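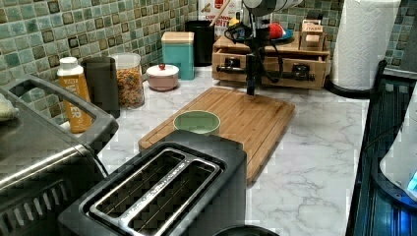
## Entretien du bras sur le plan de travail

Avant tout nettoyage, mettre le bras en pause depuis le pupitre, puis couper l'alimentation. Le voyant doit être éteint.

- Essuyer les segments avec un chiffon microfibre à peine humide, sans vinaigre ni produit à vitres.
- Dépoussiérer la pince au pinceau sec. Les miettes se logent entre les doigts et finissent par gêner la fermeture.
- Suivre les câbles à la main sur toute leur longueur. Une gaine qui blanchit au pli se remplace.
- Garder les câbles loin du grille-pain et du four, même débranchés.

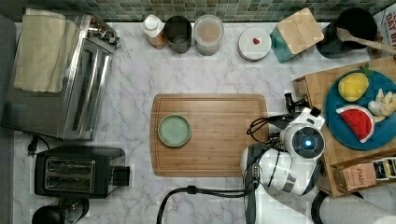 Resserrer ensuite les vis de la pince, en croix, sans forcer. Chez Puvley nous le faisons toutes les 40 heures de marche, et la graisse des articulations tous les 3 000 cycles environ. Brijesh Kaushik note chaque passage dans le cahier.

Si la planche à découper a bougé, refaire le point zéro : planche vide, vitesse réduite, une main sur l'arrêt d'urgence. Une assiette légère suffit pour l'essai de prise.

Les doigts de rechange viennent de chez Caveo. Commander la paire, l'usure est rarement égale.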